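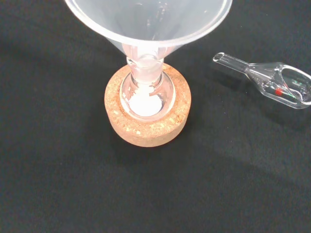 Powder funnel in a round-bottom flask, with a cork ring underneath and the glass scoop lying alongside.

Brurkell > Bench Skills > Weighing and Transfer

January 2018 — by Sylvie Fortin

Getting a powder into a round-bottom flask sounds like the easiest job of the morning, and I used to treat it that way, right up until I watched a good part of my carefully weighed solid slide down the outside of the glass. If you are new to the lab, welcome, and please take your time with this one. It is a small skill, but you will use it for as long as you work at a bench.

Start with the ring. A round flask will not stand up by itself, so set it in a cork ring wide enough for the bulb to settle into, and give it a gentle wiggle before you let go. If it rocks, try another size. My old supervisor, Ragnvald Kvam, kept his in a cookie tin by the balance, and I still think that is a fine place for them.

Next, the funnel. You want a powder funnel with a stem that goes well down inside the neck. On a flask with a ground-glass joint this matters a great deal, as grains stuck on the joint will keep it from sealing later on. We use frosted white plastic ones for most dry solids. Check that yours is completely dry, stem included, and hold a hand near it for a moment before you begin — plastic picks up static in winter, and fine powders will jump straight to the walls. Wiping the outside with a barely damp cloth and letting it dry again usually calms things down.

Now weigh your solid. I like a glass weighing scoop with a hollow handle, the kind with a shallow bowl at the other end. Write down the weight of the empty scoop, add your powder, and write down the weight again. For practice, 2 grams of table salt is plenty.

Bring the open end of the scoop over the funnel, tilt it slowly, and tap the side with one finger. Let the powder go down a little at a time. If the stem clogs, stop pouring and tap the funnel near the top — please don't poke at it with a metal spatula, which can scratch the plastic. When the last of it has gone through, wait 15 seconds or so, then lift the funnel straight up and out.

Weigh the scoop once more and subtract, so you know what left it. Whatever clings to the funnel can be rinsed in with your reaction solvent, provided the plastic can stand up to it. Wipe the joint with a dry tissue before you put in the stopper, and brush out the scoop before it goes back in the drawer.

Filed under: Glassware, Solids, First Weeks in the Lab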